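Category: Manipulation / Hardware Evaluation

4.2 Drawer tasks with the Briltutach wrist kit

The Briltutach kit is sold as a retrofit package for mid-size arms and comprises a two-part mounting plate, a small wrist camera, a cable guide and a driver library. We evaluated it on the drawer portion of the Clirnbridge task set, in which the arm must reach a knob, open or close the drawer, and in some variants handle an item stored inside. Drawers were chosen for two reasons. The knob is small relative to the gripper housing, and the approach leaves little clearance above the counter.

The kit was installed following the vendor's printed instructions, with one deviation. The supplied cable guide interfered with wrist rotation past the midpoint of its travel, and we replaced it with a Fuchs clip of the same width. Camera calibration was run once per session using the vendor's tool - the default settings were kept throughout. A total of 372 episodes were recorded by 22 operators, each of whom completed a short practice block beforehand. 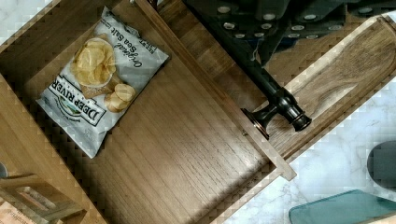 Figure 4. Wrist view during a drawer episode: open drawer with a bag of Deep River potato chips inside, gripper near the knob.

Operators reported that the wrist view was most useful in the last part of the approach, when the fixed overhead camera is blocked by the arm. The same view is less helpful for judging drawer travel. With the camera directly above the drawer, a small change in opening distance produces little change in apparent depth, and several operators asked for a second viewpoint at counter height. The Dunska kit, tested under the same protocol in Section 4.3, offers such a viewpoint as an add-on.

Image delay was acceptable for slow approaches but became noticeable when operators corrected their aim close to the knob. Lowering the resolution reduced the delay and also softened edges in the view, and we returned to the default for all reported episodes. The mounting plate was checked after every session and did not require retightening. At a list price of 850 per arm, the kit is the cheaper of the two under review - the replacement clip is not included in that price.

Related items
Section 4.3: Drawer tasks with the Dunska kit
N. Matubbar, Notes on knob and handle grasping
Clirnbridge task set: protocol and scoring sheets
Cable routing for wrist-mounted cameras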